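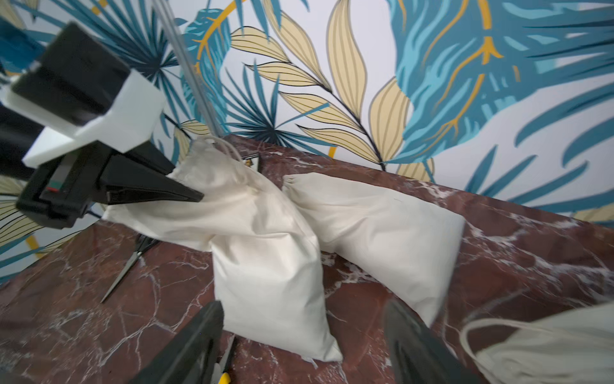
Budget for the bench before you budget for the arms

Rhiannon Owen
9 Jun 2018

Every November I am sent equipment plans to read, and nearly all of them make the same mistake. The arms are priced to the last bolt. Below them comes a single line marked "sundries", and into that line goes everything the arms will touch, stand on, or be stopped by.

I think that line should be written first, and in full.

Take a job that sounds dull, such as handling tools and cloth drawstring bags on a worktop. A person does it without thinking. A pair of arms has to find the neck of a bag that has folded over on itself, get a finger either side of the cloth, and not pick up the scissors lying under the flap. Cloth never lies the same way twice. If your plan allows for one kind of bag, bought once, you will learn how your arms cope with that bag when it is new and very little else.

At Rundent, where I looked after purchasing until last year, we spent months comparing two makes of arm, the Sayce and the Tranument. Either would have done. The bags and hand tools were ordered in an afternoon by whoever was free, and the whole order came to £300. We then lost 38 working days in the first year to things that order should have covered. Bags wore thin at the seam and there were no more of the same. Cables were too short to run along an arm without pulling. A toolbox turned out to be too big for the space once both arms were fixed to the rail.
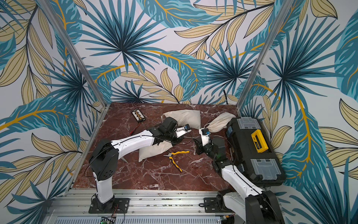
Space is the part that planners get wrong most often. They measure the footprint of each base and stop. Two arms facing the same patch of worktop share the air above it as well, and anything tall takes some of that away. Draw the worktop at full size on the floor, put the real objects on it, and have two people reach in from the front at once. It costs nothing, and I have seen it change an order.

The usual reply is that small items can be bought as they are needed. In a small workshop with a card in someone's pocket, perhaps. In most places a request for a few bags and a pair of pliers takes as long to approve as a request for a motor, and the arms stand still in the meantime.

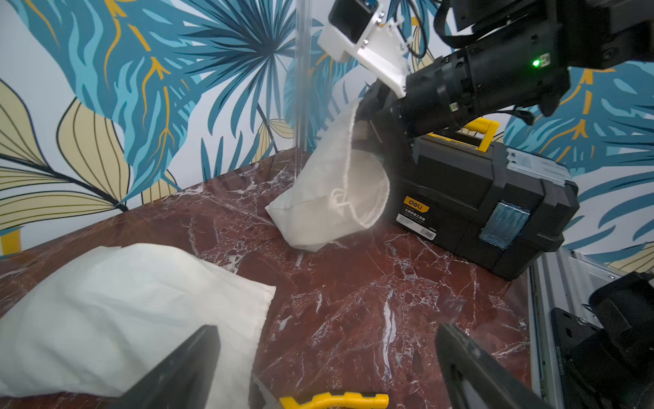 Opinion: Planning and Purchasing

My own rule is to set aside 20 per cent of the arm budget for bench items and spares, and to name them one by one. Grippers and their fingers go in, with brackets, screws and cable. So do the bags, at least 2 full sets, from the same roll of cloth if the supplier will agree to it. Rustach, the last firm I advised, thought the figure high and cut it in half. They came back for the other half before the spring.

I would also put a named person against the list. An arm has a maintenance contract and a manual. A drawstring bag has neither, and it will be missing on the morning you want it.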